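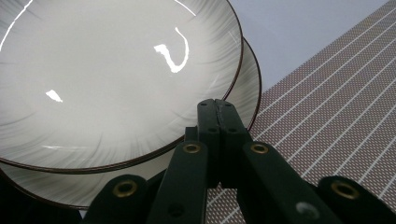 Tincuța Iordache
Bravside Evening Classes, Setting and Serving, handout for session 7
Updated 2025-07-26

Plates, stacks and what goes under them

Last week we did glasses, and most of us went home with the same number we arrived with. This week is plates. Please read the handout before the class and bring it with you, as I have stopped printing spares.

1. The stack of two

Two matching plates, one on top of the other, is the smallest stack there is and still the one people get wrong. If the plates are the same size, the upper one should sit square on the lower one, so that from your chair you see one rim and a hint of another. When the upper plate has slid over a little, the lower rim shows as a crescent on one side. With a plain white plate you might get away with it. With a dark brown rim line you won't, because you have drawn a line round the mistake in advance.

To straighten a stack, put a fingertip on the rim at either side and nudge. Don't lift the top plate and drop it back. Don't push from one side only, or the lower plate comes along for the ride and you will be chasing the pair of them across the table.

Some of you asked in May why anyone would lay two plates the same size at all. At a formal table the lower one would be larger. At home you have the plates you have. The top one takes the starter and goes away, the bottom one stays for the main course, and you have saved yourself a trip to the cupboard. I have eaten at houses where the top plate was taken away and then brought back with the main course on it. I said nothing, and I am still asked to dinner.

2. Streaks, lines and other decoration

Off-white with fine grey streaks running out towards the rim is a forgiving pattern. The streaks are thickest near the edge and the well is left pale, so food has a quiet background and the decoration stays visible after serving. Keep sauce in the well. Sauce over the streaks looks like a plate that needs washing, and a guest will wonder.

A pattern that radiates has no top or bottom, so you needn't turn the plate to face the diner. A pattern with a picture on it does have a top. At Utow, where I trained, we had 126 plates with a heron on them, and I spent a whole winter turning herons the right way up.

Glossy glaze picks up every light in the room. Check your plates from sitting height before anyone arrives. Standing up you will see bright patches, and sitting down you will see thumbprints.

3. The placemat

Woven mats are easy to wipe and hard to hurt. A striped one needs more care in the laying than a plain one. Decide whether the stripes run along the table or across it, then do the same at every place. Thin white stripes on a mauve-brown ground are fairly discreet until one mat is turned the other way, after which they are all anybody looks at.

Line the mat up with the table edge first and put the plates down second. Doing it the other way round means tugging a mat out from under crockery, and we discussed that trick at some length after the incident with Mr Yusof's gravy boat.

Muted mats suit streaked plates. If both are busy, change the mat. Mats are cheaper.

4. Carrying and storing

Carry no more than you can set down with one hand free to guide them. In the cupboard, stop at 20 to a pile, fewer if the shelf has begun to smile. Put a sheet of kitchen paper between glazed plates if you care about them. The hall at Datulmont owns over 300 dinner plates and has never used a sheet of paper, and you may inspect the results at any wedding there.

For the session

Bring two plates of the same size, a mat with some sort of stripe, and a dry cloth. We will lay, straighten and relay until it is dull, then have tea.

Homework, for those who do it: lay one place at home tonight and leave it until morning. Look at it again before breakfast. Write down what you would move. If you live with other people, write down what they have already moved.

Next session: bowls, and why yours don't nest.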